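# Bleeding the twin-circuit Skakon

The Girkstead roadster left the works with one of two braking systems. Cars up to chassis 3703 had a single-circuit master cylinder feeding all four wheels. Later cars had the Skakon twin-circuit unit, which splits front from rear and was fitted with its own reservoir on the bulkhead. The Skakon is the better system on the road and the more awkward one in the workshop, and most complaints of a long pedal come from cars where it has been bled in the wrong order.

Kristof Dijkstra has rebuilt 25 of these units at his premises behind the old Leemans coachworks. He begins with the pushrod. The clearance between rod and piston should let the pedal move slightly before the piston does. If there is no clearance, the piston never returns fully, the recuperation port stays covered, and fluid cannot flow back to the reservoir. The brakes then bind as they warm up. Owners tend to blame the calipers.

The second check is the bore. Light staining can be polished out, but pitting in the path of the seals means a new sleeve. Dijkstra sends his bodies away to be lined in stainless steel and has them back in 10 days. New seals go in wet with clean brake fluid. Mineral grease will swell them, and a swollen secondary seal can pass a static test and fail a week later.

Bleeding starts at the rear axle, with the car level and the handbrake off. The rear circuit holds an air pocket at the union above the differential, and a slow pedal stroke will not shift it. Two people are needed: one gives short, firm strokes while the other opens and closes the nipple. The front calipers follow, outer nipple first. The reservoir must be kept above the lower mark throughout - if the rear chamber draws air, the whole job begins again.

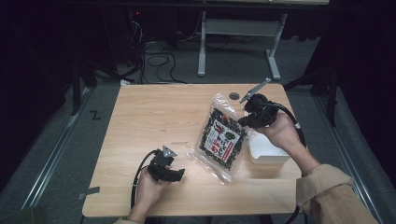 Faustine Brunet writes that she had no success with this order on her own late car, and only got a firm pedal after slackening the union itself with the tail of the car raised. Dijkstra accepts the method but prefers to keep fluid away from the axle paint. He also points out that early Skakon units have a bleed screw on the body, hidden under the bracket, and that it is often painted over.

Fluid is a matter of some argument. The factory handbook asks for Cladorine, long out of production, and any fresh glycol fluid of DOT 4 grade will serve in its place. Silicone fluid should not be added to a system that has held glycol unless every seal has been changed and the pipes flushed. Change intervals of two years are sensible for a car kept in a dry garage.

Replacement seal kits are listed under two part numbers. The kit for the 21 mm bore fits all right-hand-drive cars.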